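Hanging Bags on Wall Hooks: Notes on Placement, Load and Emptying

A bag on a wall hook is a low-cost collection point for small dry waste, outgoing donations, or plastic packaging waiting for drop-off. The notes below cover thin-film carrier bags with loop handles. Paper bags and woven totes behave differently and are treated on a separate page.

Hook height

Measure the bag before choosing the height. Hold it by both handles, let it drop to full length, and measure from the top of the loops to the bottom seam. Put a small load in it first, as the handles stretch. Add 3 inches to the result. That figure is the height of the hook above the floor. On carpet, measure from the top of the pile.

Mark the height with a short strip of painter's tape or colored tape before fixing anything. Place the strip just above the hook position so the hook does not cover it. Leave it up for a week of normal use. If the bag is in the way of a door or a vacuum cleaner, moving tape is quicker than filling holes.

Hook type

Use a small metal hook with a rounded tip. Square-cut tips split the film at the loop. Adhesive hooks are adequate on painted drywall for light contents if the wall is wiped with alcohol and left to dry. Tala Hijazi, who fits out rental units, uses screw hooks throughout and fills the holes at the end of the lease. The Bravby hook has a deeper throat than most and holds both loops without crowding. 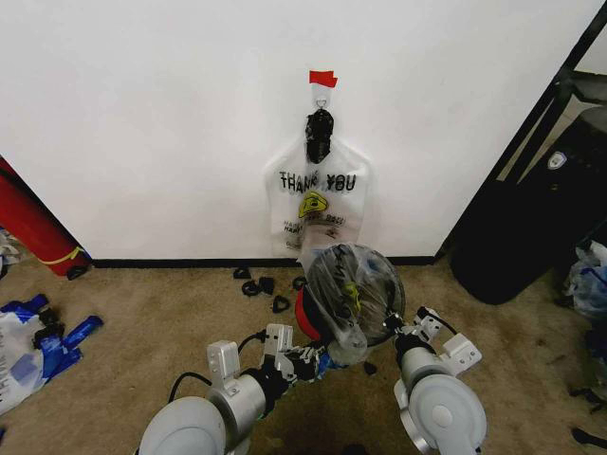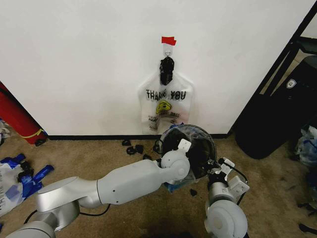
Loop handles should go onto the hook together, with the gathered film pulled straight. One loop hung higher than the other tips the mouth sideways and puts the load on a single weld. Check the clearance at the bottom at the same time. A bag whose lower edge comes down close to the baseboard, as with the THANK YOU bag on the white wall, has little room left for stretch and should be kept for light items. Dark plastic bunched up at the handles also narrows the opening, so clear the top of the bag before adding more.

Loading

Put flat, soft items at the bottom and anything with corners in the middle. Wrapped bowls and other rounded pieces go in base first, one at a time, with the free hand under the bag until the weight has settled. Do not drop items in from above the hook. Glass and ceramics belong in a box.

Stop at two-thirds full. Past that point the sides press against the wall and leave scuffs on matte paint. Khalil Nasrallah reports fewer marks after changing to a satin finish in his hallway, but the test was one wall.

Emptying

Lift the bag from below with one hand and free the loops with the other. Pulling outward on a full bag loads the hook in its weakest direction and is the usual cause of failed adhesive. Check the seam before reuse. Whitened or stretched film near the handle means the bag is finished.

Replace adhesive pads every 8 months in kitchens and bathrooms. Dry rooms can go longer. Wipe the baseboard behind the bag when the pad is changed.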